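Call for Participants: Household Meals and Table Habits Study
Posted in October
By Lise Gagnon, Dufour Center for Household Research

The Dufour Center for Household Research invites residents of Pritthorpe and Brarside to take part in a study of how households share meals at home. The study will run for 12 weeks and is open to adults living alone as well as to couples, families and roommates. The Center is seeking 100 households in total.

The purpose of the study is to record when people eat, who eats together, and where in the home meals take place. Previous surveys in the region have asked mainly about food purchases. Very little has been gathered on the table itself: whether it is used for eating, for homework, for bills, or for all of these in the course of one evening. Households that do not own a dining table are equally welcome to apply.

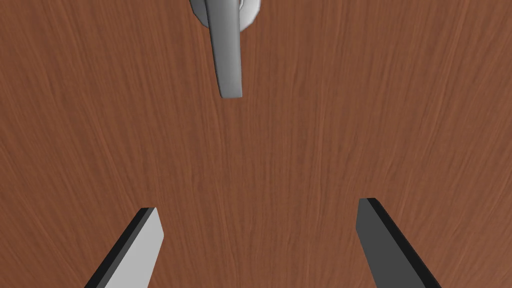
Trevor Landry wrote after the first notice went out that he had almost not applied, as his family eats together only twice a week and he assumed the Center wanted people who sat down every night. He asked that the wording be made plainer for others in the same position. The Center is grateful for the comment and confirms that no minimum number of shared meals is required.

What participants will do

Each household will name one adult as its main contact. The main contact will complete a short meal diary on 3 days of each week, chosen by the household. An entry takes a few minutes and may be made on paper or by telephone. Participants will not be asked to weigh food, count calories or change what they eat.

In addition, the main contact will attend two interviews, one in the opening week and one after the final diary has been returned. Interviews last up to an hour and may be held at the Center's office in Brarside or at the participant's home. Evening appointments are available until 8 p.m. Other adults in the household may join the interview if they wish.
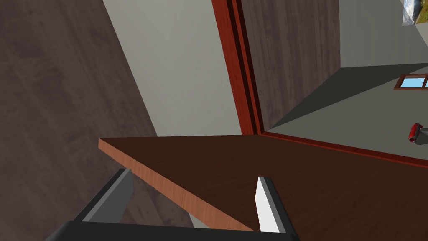
Interviews will be conducted by Ravinder McKinnon and Maëlle Chisholm in English or French. Applicants who would prefer another language should state this when they apply, and the Center will make every effort to provide an interpreter at no cost.

Who may apply

Applicants must be 18 or older, must have lived at their current address for at least six months, and must expect to remain there until the study ends. Only one application per household will be accepted. Employees of the Center and members of their immediate families are not eligible. Persons who took part in the Grerell breakfast survey may apply again.

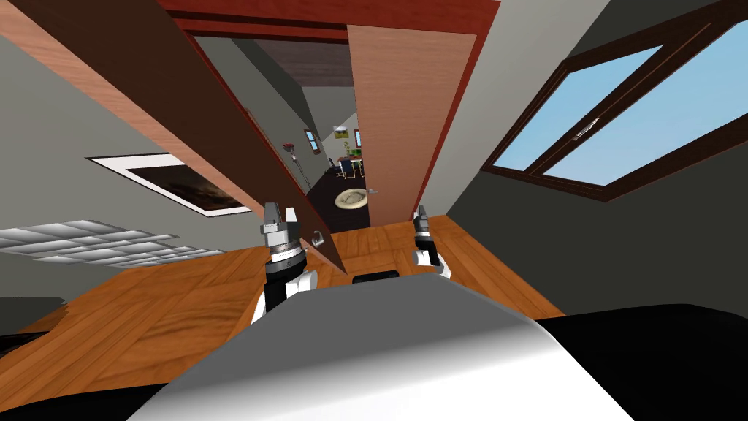 Payment

Households that complete the study will receive $100, paid by check within four weeks of the second interview. Those who withdraw early will be paid for the portion completed. Travel to the Brarside office will be reimbursed at the standard bus fare, and parking is free to participants on the day of an interview.

Privacy

Diaries and interview notes will be stored under a household number. Names and addresses will be kept separately and destroyed one year after the study closes. No participant will be identified in any report. Participation is voluntary, and a household may withdraw at any time without giving a reason.

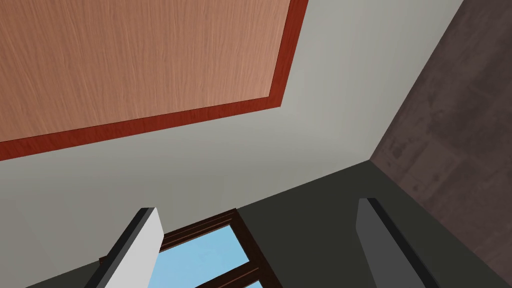
How to apply

Application forms may be picked up at the Center's front desk or at the public libraries in Pritthorpe and Brarside. Completed forms should be addressed to Yi-an Jeon, Study Coordinator, and marked with reference 881. Forms received without a telephone number or mailing address cannot be processed. Applicants will be notified of the result by mail, and those not selected will be placed on a waiting list unless they ask to be removed.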